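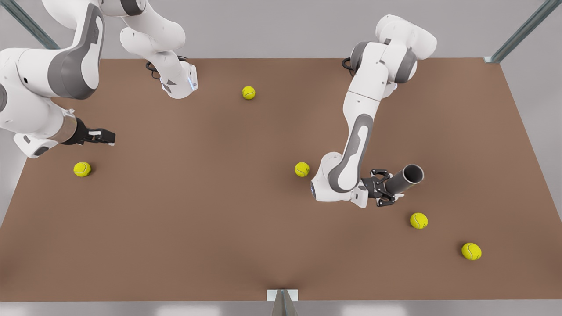
Sim view of our two-arm cell, tennis balls and tube. Left gripper has the tube, right one is free.

Thread: House rules for two arms sharing one table, what do you write down?

plumbline_kh
Mar 10, 2026
Hi all, long-time reader, and I think this is only my second time starting a thread, so be gentle with me! We're a small shop in Jelluncombe and we've been building up a bimanual cell in simulation before we let anybody run the same programs on the real arms. The task is simple on paper: one arm holds a gray tube, the other is meant to bring tennis balls over to it. My boss, Kam-wah Huang, has asked me for a one-page sheet of rules that every program has to meet before it leaves the sim, and I'd love to know what the rest of you put on yours.

My draft so far:
Only one arm moves in the middle of the table at a time.
The arm holding something has right of way, and the empty one waits.
Anything loose on the table counts as an obstacle until it is the current target.
Minimum gap between the two arms is 150 mm, measured link to link and not gripper to gripper.

That last one is where I'm stuck, and I'd be grateful for thoughts (long ones welcome, I've got a whole pot of coffee here).

mercado_bench
Welcome back! I like the second rule very much, we have the same one and it has saved us a lot of arguing. On the third, look at the ball sitting right up beside the wrist of the arm with the tube. That is exactly the sort of start position I'd want in your test set on purpose. People write clearance rules for the fingers and forget how big and bulky the wrist is, and then the first little rotation sends a ball rolling off toward the front edge. I'd add a line saying the program has to check the whole wrist against loose items before the first move.

Hsin-yi Tsang
I'm going to disagree a bit with the first rule, and I hope you'll take it kindly, it comes from having lived with it for a long while at Neline. If only one arm may be in the middle at a time, people start padding their programs with waits, and then later somebody trims the waits to save cycle time and forgets why they were there. We went over to reserved zones instead. Each arm asks for a zone, gets it, and gives it back when it's out. More work to set up, I won't pretend otherwise, but the rule lives in the software where a tired person can't skip it.

plumbline_kh
Not taken badly at all! I did wonder about zones. My worry is that we have 2 people who can write that kind of thing and 8 who need to run the cell, and I want the sheet to make sense to all of them.

Hsin-yi Tsang
That's fair, and for a first sheet I might do the same. Just put a review date on it, say November, so that it doesn't turn into scripture.

oldservo
I'll be the grump. 150 mm as one flat number is too much at creep speed and maybe too little at full speed. Tie it to stopping distance. And please write down somewhere, in big letters, that a clean run in sim doesn't clear the cell for people to stand next to. The sheet you're describing protects the arms from each other. Your risk assessment for the humans is a separate paper with its own signature.

mercado_bench
Agree with oldservo on the separate paper, less so on the number. A flat gap is easy to check and easy to teach, and you can always set it for your worst speed and live with being a little slow. We did that on the Vaveton job and were happy with it.

oldservo
Happy and slow, yes. But fine, if it's set for the worst speed and the sheet says what that speed is, I'll stop grumbling.

mercado_bench
One more while I think of it: do you model the posts and that mount at the front edge as collision objects, or are they only there for looks? We had a sheet with lovely rules about the arms and not a word about the frame.

plumbline_kh
Oh, good question, and I'm embarrassed to say I'd have to check the posts. The mount I'm sure about. I'll put "everything fixed is a collision object" as the new first line and move the rest down. Thank you all so much, this is far more than I hoped for! I'll show Kam-wah the next draft and post it here once the speed is filled in.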